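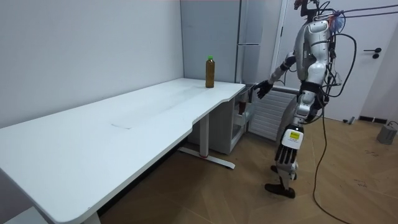
The long desk in the back room, one bottle on it

I had seen the notice for the open day at Litholm only in March, on the board at my language school, and I signed up mostly for the furniture. Litholm rents out desks and rooms to small firms, and in the old part of the building they keep the workshop where the desks are made. The visit started at 9 in the morning with coffee in the hall. I was early, so I had time to read the panel on the history of the site. The first mill stood there in 1778, and one stone wall of it is left, behind the bicycle racks.

Our guide was Solveig Granström. She took us first through the workshop, which smelled of oil and glue, and then up to the rooms. I liked the back room best. It has a wooden floor, and the white desk is very long, with rounded corners and a curved piece cut out of the front edge. I asked what the cutout is for. Solveig said that it lets a person sit closer in, and that the customers either love it or ask for a straight one. The top already has scuffs, only faint ones, and I found it good that they show a desk which has been used.

The other subject of the day was, to my surprise, tea. Clotis, a small bottler on the ground floor, had put out their cold tea for the visitors, 500 bottles in all, and the caps came in different colours. I am a slow drinker and I tried two kinds, a black tea with lemon and a roasted one. The lemon was too sweet for my taste. The roasted one I would buy again, although the price in their little shop is more than I pay at home.

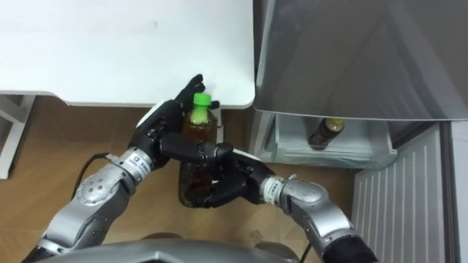
A green cap, and what looks like tea in the bottle

After the rooms we had a half hour with Igor Kubíček from Clotis, who explained how they brew and filter. He was easy to follow, even for me. Someone asked about foam, and he told us that tea foams when it is shaken and that it is harmless -- one only has to let the bottle stand a little while. He prefers the plain kind himself, at room temperature, and he was quite strict about it. 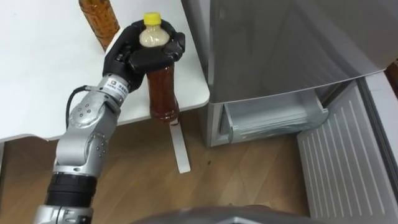 Cor Boersma wrote to me afterwards that I was too kind about the tea, and that on his visit the roasted one had tasted of burnt toast from the first mouthful to the last. He did agree about the desks, and he asked if the one with the cutout can be ordered in a darker colour. I could not tell him. There was a price list in the hall, but I took only the one for the tea.

If you want to go, the bus stops at the gate and the parking lot is small. Bring a sweater, the workshop is cold in the morning.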